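Zasier-L Archive: Household and Laundry
Subject: Re: Folding on the bed vs. folding at the machine
Date: January 2026

On the list, a member in Cosgrove wrote:

> We moved in October and the new place has the washer and dryer in a
> closet off the hall. There is no counter and no room for a table. I
> have been carrying everything to the bedroom and folding on the bed,
> but by the time I get to the end of the pile the shirts at the bottom
> have set wrinkles in them. The bed is also lower than I would like and
> my back lets me know the next day.
>
> Does anyone fold on a bed all the time and have a way of doing it that
> works? I am not going to buy a folding table. I measured and there is
> no place to put it.

I have folded on a bed for most of my adult life, in three different houses, so I can tell you what I do.

First, strip the bed down to the bottom sheet. A comforter or a quilt is too soft and too uneven. You press a sleeve flat and it comes back up. A fitted sheet pulled tight over the mattress is firm enough to smooth a shirt on with the side of your hand. I keep a plain white flat sheet in the closet and throw it over the bed for this, tucked in on the far side only. It doesn't have to be a nice one. Mine came from the Reller outlet when we still had one and it has marks on it that never came out.

Second, don't dump the basket. This is where your wrinkles are coming from. When the whole load goes down in one heap, the bottom half sits under the weight of the top half until you get to it. Leave the basket on a chair next to you and take out a couple of things at a time. Put them down with a gap between them so that one doesn't drag the other along when you pick it up. 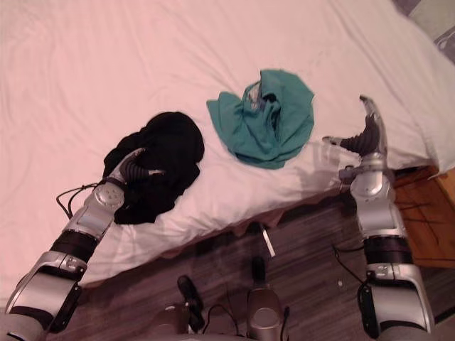 Posted to Zasier-L by the list member in Sanberg, message 552

Dark things and colored things on a white sheet are easy to sort out even when they are bunched up. Black on a dark bedspread is another matter. I used to lose socks that way and find them when I made the bed.

When you pick up a piece, find the shoulders or the waistband first and shake it out once, away from you. Then lay it down and turn it right side out if it needs it. I fold shirts face down, sides in, sleeves back, then in half from the bottom. Pants get folded lengthwise and then in thirds. Finished pieces go on the dresser, not back on the bed. If you stack them on the mattress they lean over every time you put your hand down.

About your back. I sit for the small things. Underwear, socks and dish towels I do sitting on the edge of the bed with the basket at my feet. For shirts and pants I stand, and I work close to the edge instead of reaching for the middle. Bed risers would help too if you don't mind the look of them. There was a long thread on risers a while back, starting at message 43 in the archive, and most of what people said there still holds.

One more thing on timing. I take the shirts out of the dryer while they are still a little warm and leave the towels in. Towels can wait until after supper and be none the worse for it. If the shirts have already gone cold in the drum, I put them back in for a few minutes with a damp washcloth and then go straight to the bedroom with them.

For sheets I have no good advice. I fold the flat ones in the hall and roll the fitted ones up.

Sanberg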